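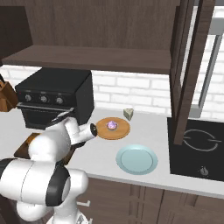

Most small companies I have worked with hold too many meetings about work and too few handoffs of it. I used to run operations for Golladley, a distributor of replacement parts for commercial laundries, and before that I was at a freight broker. In both places the same thing went wrong, and in both places we blamed it on communication. I now think that was the wrong word for it, and that using the wrong word cost us years.

When people say a team has a communication problem, the fix is always more communication. You add a check-in. You open another chat channel. You copy two more people on every message. At Golladley we had a stand-up at 8 in the morning, a second one after lunch for the warehouse, and a weekly review that ran over every time. Everyone knew what everyone else was doing. Orders still went out with the wrong gaskets in them.

What we were missing was a plain rule about when a piece of work stops belonging to one person and starts belonging to the next. A sales rep would take a call, type up what the customer wanted, and consider it finished. The person in purchasing would open it, see that the machine model was blank, and leave it sitting until somebody asked. Both of them would have told you, correctly, that they had done their jobs. The order was on the floor between them.

My opinion is that a manager of a small company should spend less time on goals and updates and more time on that space. I would go further and say it is most of the job once you have more than a dozen people. The work inside each desk mostly takes care of itself if you hired decent people and pay them properly. Trouble starts where the work changes hands, and it is dull trouble, so it gets left alone.

We tried software first, as everybody does. We bought a system called Trakard, which put every order on a board with a column for each department. I have nothing against it. It did what the salesman said it would do. But moving a card from Sales to Purchasing only takes a click, and people clicked when they were tired of looking at it. Within a couple of months we had a very clear picture of where all our half-done orders were. The purchasing column had 87 cards in it on the morning I finally printed the thing out and took it around the building.

What worked was a half sheet of paper. For each point where work changed hands, the person receiving it wrote down what they needed to have before they would accept it. The receiver wrote it, and I think that mattered more than anything else we did. Left to themselves, senders write down what they find easy to supply. Purchasing asked for the machine model, the serial number and a date the customer had agreed to. The warehouse asked for a bin location and a note on anything over fifty pounds. If one of those was missing, the order went back that same day, with no apology and no meeting. 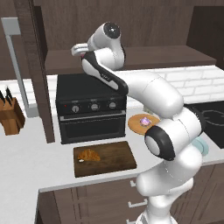
The first weeks were unpleasant. Sales felt they were being graded by people who had never had to talk to a customer. Two of the reps came to me separately to say that purchasing was being petty, and in one case I agreed and told purchasing to drop an item from its list. I would expect this anywhere. People take a returned order personally until they have had enough of them returned, and until they have sent a few back themselves.

The objection I hear most often is that rules like this turn a friendly company into a bureaucracy. I take it seriously. I have worked in a bureaucracy and did not care for it. But a list of three items, written by the person who has to use it, is a long way from a forty-page manual written by someone in another building. And the friendly version was never that friendly. It ran on favors. The reps who got along with the purchasing clerk had their gaps filled in for them, and the new rep, who did not know her yet, had his orders sit. He left in July and I doubt he ever understood why he was always behind.

Another objection is that it slows down the urgent order. It does, a little. We had a customer, Šťastný, a family firm that ran linen service for hotels, and every order they placed was an emergency. One of my reps argued that we should let them skip the list. We did that for a while, and they got the wrong parts more often than any other account we had. When we put them back under the same rule, the rep had to make one more phone call per order, and the call took about 3 minutes. The returns from that account nearly stopped.

I should admit where I think the method is weak. It works for work that repeats. If each job is new, as in a design shop or a law office, the receiver may not know what to ask for until they are well into it. A friend's company, Enda, does custom signs, and when they tried our half sheets they gave up on them before the season ended. What they do now is have the two people sit down together for ten minutes at the start of each job, which gets at the same thing in a different way. I would not tell them to go back.

It also needs someone to look after the lists. They grow. Somebody gets burned once by a missing fax number and adds it, and it stays there long after the last fax machine has gone to the dump. I read all of ours twice a year and crossed out whatever the receiver could not explain to me. Usually there was something to cross out on every sheet.

The afternoon stand-up died by itself. I did not cancel it. People stopped bringing things to it, and one day the warehouse lead asked if they could use the time to load the late truck. We kept the morning one, mainly for who was out sick and which supplier was late. The weekly review still ran over, but that was my fault, and I never did fix it.

If you run a small business and feel that nobody talks to each other, I would hold off on scheduling anything. Pick the one handoff that gives you the most grief. Ask the person on the receiving end what they wish they had been given, and have them write it down by hand. Then let them send things back, and stand behind them when the first complaint reaches your office, which in my case was before lunch.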